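Grodwood Kitchen Skills Fund
Second progress report, Rindolari home cooking course
Prepared by Rajitha Pathirana for Sachiko Oshima, Sikder Trust
Period covered: May to October

Sachiko, you asked for a plain account of whether the course is doing what the grant application said it would. My short reply is that parts of it are, and that I don't trust some of the numbers I was handed.

Enrollment

The application promised 45 adults across the year. We have 32 signed up. Kęstutis Rebane, who runs the sessions, counts all of them as "active learners." I went through the sign-in sheets and would not use that phrase. Signing up gets you a recipe folder and a place on the mailing list, and a fair number of people seem to have wanted only the folder. I have asked him to report attendance by session from now on and to drop the word "active."

Teaching

The bread and soup units are sound. I sat in on both and people were cooking, asking questions and writing things down. The budgeting unit is weaker. It uses a price list from the spring that was already out of date by the time the class saw it, and the weekly menu assumes a household that likes lentils a great deal more than most do.

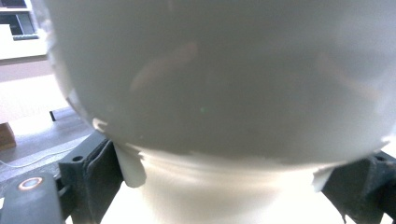

The claim in the last report that families were "saving significantly on groceries" came from a feedback form with one question about money on it. The question was, "Do you feel you are spending less?" Feeling is not a receipt. Kamrul Chowdhury has drafted a simple spending diary to be filled in for 3 weeks at the start and again at the end. It may show nothing, and I would still like to see it.

Spending

Ingredients are over budget, mostly dairy and oil. Equipment is under, partly thanks to a bulk purchase through Flallisia and partly because the second oven was never ordered. I would leave it that way. The case for a second oven rested on full classes, and we don't have them. Printing is well over. The recipe folder has been redesigned twice and I can't find anyone who asked for that.
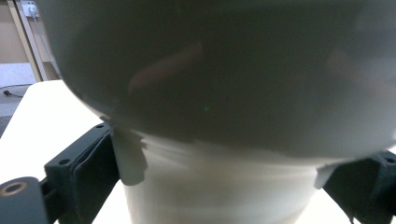 Dirceu Moura has proposed an evening group starting at 6:30 for people who work days. It is the first idea this year that deals with why people drop out. My doubt is staffing. He has offered to lead it alone, on top of his daytime sessions, and I have seen that arrangement fail before. I would approve 5 evenings as a trial and look at the sign-in sheets before agreeing to more.

Requests

Please hold the oven money until the next report. We would like to move part of it to ingredients, and I will send the revised lines separately. I am also asking you to disregard the savings claim in the first report and to keep it out of anything the Trust publishes.

Still outstanding: the insurance renewal, the spring invoices for printing, and Kęstutis's session notes for the fish unit.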